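Brisby's "lost" album gets a release date, and a lot of questions

The label Bududel will put out a record it is calling the lost second album by Brisby on 7th September, the company said in a press release that uses the word "lost" in the headline, in the opening sentence and again in a quote from the label's owner. The record is called Melnychuk. It will come in a pressing of 800 vinyl copies, with a download for everybody else, and a single show in Irnau to go with it.

Brisby fans will know part of this story already. The band made one proper album, a small, gloomy, very good guitar record that sold poorly and then kept turning up on other people's lists of favorites. A follow-up was talked about in interviews and never came. According to Bududel, the tapes for that follow-up sat in a storage unit until this April, when they were "rediscovered" during a move.

That is a nice story. It would be nicer if the songs hadn't been passed around among fans for years.

I have had a folder of them on an old laptop since before the band stopped playing. The sound is awful, the titles are guesses, and one track stops in the middle of a chorus. But when Bududel sent over the track list for Melnychuk, I knew most of it. "Tin Roof Weather" is there, and so is "The Long Way to the Dentist," which the band played live more than once in its last months. You can argue that a bad copy of a song is a different thing from the finished song. You can't really argue that it was lost. 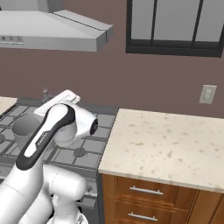 A robotic arm reaches over a gas stove in a computer-rendered kitchen.

Wojciech Nowakowski, who owns Bududel, didn't like the question when I put it to him by phone. "Lost means the masters were lost," he said. "People had rough mixes. Nobody outside the band had the masters, and for a long time the band didn't either." Asked who paid for the storage unit during all that time, he said he would have to check. He hadn't called back with an answer when this was posted.

The bigger question is how much of the album is old. The press release says Melnychuk was "completed with great care from the original sessions," and that word "completed" is doing a fair bit of lifting. Nowakowski confirmed that two of the songs have new vocals, recorded this summer by Bogumił Sadowski, the band's singer and main writer. He also said some bass parts were "repaired." I asked whether repaired meant played again by someone else, and he said it depended on the song.

None of this is unusual. Old sessions get patched up all the time, and plenty of well-loved archive records have newer parts on them if you read the small type. What bothers me is that there doesn't seem to be any small type. The draft of the sleeve notes that went out with the review download credits the band, the engineer and the label, and gives no dates for anything. A buyer paying collector money for a record from the vault might want to know which bits came out of the vault.

The engineer is Mieczysław Olszewski, who worked on the first Brisby album and mixed this one. His account is a little different from the label's. He told me he remembered the sessions well and didn't think of them as an album when they were happening. "It was demos, then it was better demos," he said. "They would come in for a day, fight over a tempo and go home. I liked the songs. I don't know if I would have picked this running order."

He did not pick it. The running order was put together by Nowakowski and Sadowski, with no input from Wanda Adamczyk, who played drums on every song and wrote the words to at least one. Adamczyk said she heard the record was coming out when a friend sent her the announcement.

"I'm not angry," she said. "I would have liked a call. I had a box of notebooks from that time with lists of what was supposed to go where, and nobody asked to see it."

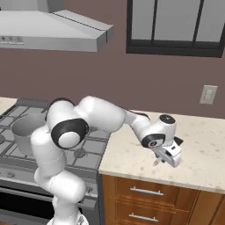
Adamczyk has been paid, she said, or has at least been told in writing that she will be. She won't be playing the Irnau show. Nowakowski described her absence as a scheduling matter. Adamczyk said she was free that night.

So who will be on stage? Sadowski, certainly. Nikola Bednarek will play drums, and the label says there will be "guests from the Brisby family," a phrase that could cover an original guitarist or somebody's cousin. Bednarek is a fine drummer, loud and steady, and was still in school when the first album came out. She told me she learned the set from the same bad copies everyone else has, because the new mixes weren't ready. "I've been playing along to a tape hiss all summer," she said. "Some of the fills I can't make out, so I'm making them up."

The hall in Irnau holds 608 people and the show was listed as sold out within a day. I have my doubts about that too. A block of seats appeared on the venue's own page later in the week at a higher price, under the label "premium experience," with an early entry and a signed print. When I asked the venue whether those had been held back from the start, I was told that seat releases were up to the promoter. The promoter is Bududel.

Then there is the record itself, and here I have to be fair, because parts of it are lovely. "Tin Roof Weather" sounds enormous after years of hearing it through what could have been a sock. Adamczyk's drumming, which the old copies turned into a kind of dull tapping, is the best thing on nearly every song, dry and a touch late, pulling against the guitars. "Salt for the Road" has a second verse I had never been able to hear, and it's one of the better things Sadowski has written.

The two new vocals are another matter. Sadowski's voice has dropped, as voices do, and he now sings right on top of the beat where he used to hang behind it. On "Harbor Lights, Off" he sounds like a guest on his own song. The label hasn't said why the old vocals couldn't be used. They exist. I've got one of them in that folder, and there's nothing wrong with it apart from the hiss and a cough near the end.

The last track, a slow piano piece that gives the album its title, is the only one I didn't recognize at all. Olszewski didn't recognize it either. He said the file came to him ready to mix, with no tape box and no notes, and that he did as he was asked. Nowakowski said it was recorded "in the same period." Sadowski, reached by email, wrote back with five words: "It belongs with the others." It might. It's also in a different tuning from everything else, and the piano sounds like a very clean modern recording to me, though I wouldn't swear to that. 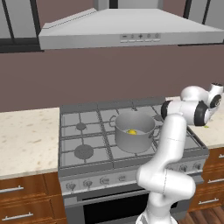

A silver cooking pot on a gas range, with a robotic arm in front.

Bududel has been here before, on a smaller scale. The label's last archive release was sold as a complete live show and was later found by listeners to be stitched together from different nights, with the same bit of crowd noise used more than once. A corrected note went up on the label's site. It was taken down again when the site was redesigned, and Nowakowski said he hadn't noticed it was missing.

Asked whether Melnychuk would carry a full list of what was recorded when, he said the sleeves had already gone to print. A list could go online, he added, "if there's interest." There is interest. A thread on the main Brisby fan board has been trying to build one since the announcement, comparing the preview clips with old copies line by line, and so far the posters disagree with each other on nearly everything except the new vocals, which they dislike.

Some of them have bought the record anyway, and a few have ordered it twice, one to play and one to keep sealed. Copies were already being offered for resale at double the price before any had been shipped.

Adamczyk says she hasn't decided whether to listen. She does plan to scan the notebooks and put them up somewhere people can read them, track lists included, once she finds a scanner that works. Bududel said it had no comment on the notebooks.

Melnychuk is out on vinyl and download through Bududel. The vinyl is limited to one copy per order, although the label's store let me put two in the cart this morning. Returns for the Irnau show are being handled by the venue box office, and the standard seats are cheaper there than on the resale sites.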